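Home Studio Tips: Recording Vocals In The Closet, The Kitchen And Everywhere Else

People keep writing in to ask how I get the vocals on my tracks to sound clean when I record in a rented apartment over a bakery. So I finally sat down and typed up everything I do, in no real order. I make rap records at home. I've been at it for 13 years, I've put out two EPs under my own steam, and I have never once paid for studio time. Some of this is stuff I read, most of it is stuff I messed up first.

Start with the closet

If you have a closet with clothes in it, you have a vocal booth. Don't clean it out! That's the mistake everybody makes, they pull all the coats out to make room and then wonder why it sounds like a shoebox. Leave the clothes on the rail, push them to both sides, and stand in the gap facing the thickest stuff. Winter coats are great. Bathrobes are even better. I've got an old terrycloth robe I haven't worn in years and it hangs right behind the mic on every session.

Leave the door open behind you and hang a comforter over the doorway. A shut closet gets boomy on the low end (and stuffy, and you'll be lightheaded by the second verse). A comforter on a shower rod costs next to nothing and you can take it down when company comes.

If you don't have a closet that fits you, use the corner of the bedroom by the bed. Put the mattress up on its side against one wall, hang a blanket on the other, and rap into the corner where they meet. I did my whole first EP like that and slept on the couch till it was done.

Blankets: heavier is better

Moving blankets are what you want. The thin fleece throws don't do much of anything except soak up the very top end, so your voice comes out dull and the room is still in there. Hold the blanket up to your mouth and talk through it. If you can hear yourself fine on the other side, keep shopping.

Wash them before you use them. New ones have a chemical smell that gets in your throat. Cold water, no softener, and hang them outside if you can. Mine shed gray lint for three washes, so clean out the trap every time.

To hang them without putting holes in a rental, I use curtain rings with clips on a tension rod. Space the clips close together, because a heavy blanket with four clips will pull itself down in the middle of your best take. Ask me how I know.

Your desk is louder than you think

Clap your hands at your desk and listen. That little slap you hear coming back up is the desktop, and it ends up on every vocal you do sitting down. A folded bath towel over the front half of the desk takes care of it. I leave mine there all the time now, my coffee sits on it, it's fine.

The other desk problem is bumps. If your mic stand is clamped to the desk then every knee, elbow and mouse click goes right up the arm. Put the stand on the floor if you can. If you can't, cut two squares out of an old mouse pad and stick them in the clamp, one above and one below, rubber side to the wood. It keeps the clamp from chewing up the edge too.

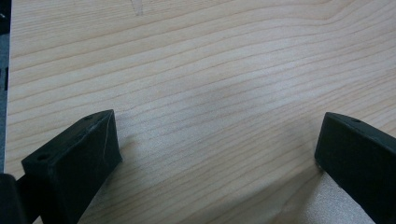 And while you're at it, pull the desk away from the wall by the width of your hand. Mine used to touch, and I had a buzz on every kick drum that I chased for a month. I swapped cables, I swapped speakers, I wrote a very cranky email to the company that made my interface (sorry, Faltetti, it wasn't you). It was the back of the desk rattling on the baseboard.

Speakers need something soft under them. The foam wedges they sell are good, but a pair of those dense garden kneeling pads cut in half will do the same job. Use a bread knife and go slow. Long strokes, don't saw at it, or you get crumbs all over the floor.

Pop filter out of the sewing drawer

Old pantyhose, an embroidery hoop, done. Stretch the hose over the hoop in a double layer, as tight as you can get it, and tighten the screw. Then wire coat hanger for the arm: untwist it, wrap one end around the hoop screw, wrap the other around the stand, tape over the sharp bits. Keep it a hand's width off the mic.

I bought a real metal one later, a Wondora, and I'll be straight with you, I like it because it wipes clean. For sound I can't pick it out from the hoop one. So wash your pantyhose, is the tip there. Warm water and a drop of dish soap once in a while. You're spitting bars into that thing for hours, you don't want to smell what it turns into.

Kill the hum

Before every session I walk through the apartment and turn stuff off. The fridge is the big one. I used to forget to turn it back on, and I lost a good pack of chicken thighs that way, so now I put my car keys in the fridge when I switch it off. Can't leave the house without remembering. Best tip on this page and it has nothing to do with music.

Other stuff that hums or ticks:

The bathroom fan
Wall clocks (take the battery out, or put it in a drawer under some towels)
Dimmer switches. Turn them all the way up or all the way off, halfway is where they buzz
Phone chargers plugged into the same strip as your interface
The fish tank, if you have one. I don't turn that off, I just shut the door on it

Run your mic cable and your power cords so they cross instead of lying side by side. If they have to run the same way, put a foot between them. And never coil up the extra power cord in a tight little bundle behind the desk. Loose loops.

When to record

I'm over a bakery, like I said, so the mixers start at 4 in the morning and the trucks come after that. My quiet time is after dinner. Yours will be different. Leave your phone recording on the windowsill for a whole day, then look at the waveform and see where it goes flat. I was sure late at night was my best time and it was the worst one, what with the bar letting out on the corner.

January is the toughest month for me because of the radiator. It knocks. I've tried bleeding it, and I've tried leveling it with a shim under the far leg, which helped some. These days I just write in January and record when it warms up.

Looking after your voice

Room temperature water. I keep a jug of it by the door to the closet. Ice water tightens me right up, and milk or anything cheesy makes me sound like I've got a sock in my mouth. If you get those little mouth clicks on the recording, eat a few slices of green apple right before. The sour kind. I don't know the science, I only know I stopped spending my evenings cutting clicks out one at a time.

Print your lyrics big and tape them up at eye level on the coats. Reading off a phone down by your waist folds your neck and chokes off the air, and you can hear it. Use painter's tape, it comes off wool without pulling. Don't hold the paper. Paper is loud!

Take your jacket off, your chain too. Soft clothes only. I record in sweatpants and socks and I'm not ashamed of it.

Levels, quick version

Do your loudest line first, the one where you really lean in. Set the gain so it stays well out of the red with some room above it. Then don't touch it. I put a little dot of nail polish on the knob and another on the box so I can line them up the next day. Works on any knob in the house, I've got one on the toaster.

If you want to know what to cut on a vocal, try scooping a little somewhere between 1000 and 4000 when it sounds honky or hurts your ears. Sweep through it slow, find the ugly spot, take out less than you want to. And roll off the very bottom, there's nothing down there but trucks.

Storing the gear

Mics don't like kitchens. Grease gets on everything, and so does flour dust if you live where I live. I keep mine in a zip freezer bag with one of those little silica packets that come in shoe boxes, inside a sock, inside a drawer. Change out the packet every so often.

Headphone pads flake. Wipe them down after each session with a damp cloth and let them dry before you put them away. When they do go, don't buy new headphones, just get new pads. They pop right off on most pairs. A butter knife helps with the stubborn ones, go around the rim a little at a time.

Cables get wrapped over-under and tied with a strip of old T-shirt. I label both ends with bread tags (one good thing about living over a bakery, I've got every color). Write on the tag with a permanent marker and clip it on by the plug.

Burned CDs and the sticker situation

I still do a short run of CDs for the shows out in Mumodcombe, since folks there like to walk off with something in their hand. If your stickers go on crooked, spray the disc label with a tiny mist of water first and you can slide it around before it grabs. Leave them overnight under a heavy book before you stack them.

For sticker goo on cases or the lid of your laptop, rub in a little cooking oil, wait a few minutes, then wipe with dish soap on a sponge. Don't use nail polish remover on plastic. I fogged a whole box of jewel cases learning that one.

A couple from the mailbag

Somebody asked about egg cartons on the wall. No. They don't do anything for the sound and they burn like crazy. Eat the eggs and recycle the carton.

Somebody else wanted to know what mic I use. It's a secondhand Vasylenko with a dent in the grille, and I've had it since before the first EP. Spend your money on blankets first.

Next time I'll go over how I patched up my drum pads with bike tire glue. If you've got a better fix for a knocking radiator, please leave it in the comments, I'm begging you.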